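Gathering Examples for a Learning Arm
Notes for the second session, Estrella Solís 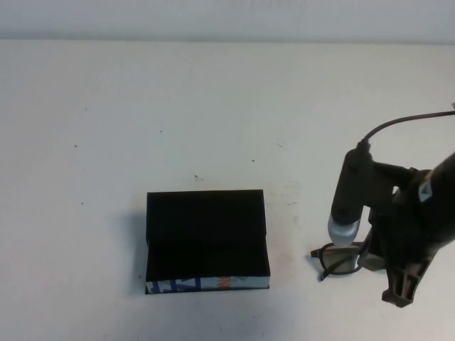
How many examples does the arm need before it can learn a task?
Plan on 141 for a single simple pick, and more as soon as you let the object wander about the table.

I know that sounds like a great many afternoons, and I felt the same when I started! But the runs are short, and you'll find your rhythm sooner than you think. Our Silstead set grew to nearly 2,000 runs, and I still enjoy looking through the early ones, clumsy as they are.

A word on glasses, which give everyone trouble. The arms are thin, the lenses are tinted or shiny, and the gripper can hide half of them from a fixed camera just when you'd most like to see. So please vary where you set them down, turn them a little between runs, and leave the other things on the table in different spots too (a dark case is a good neighbor to practice with).

Keep your slow runs, and keep the ones where you had to try twice. Mark them "retry" in the log so Evaristo can sort them later.

For next time, bring 29 runs per pair of students, with the log filled in as you go.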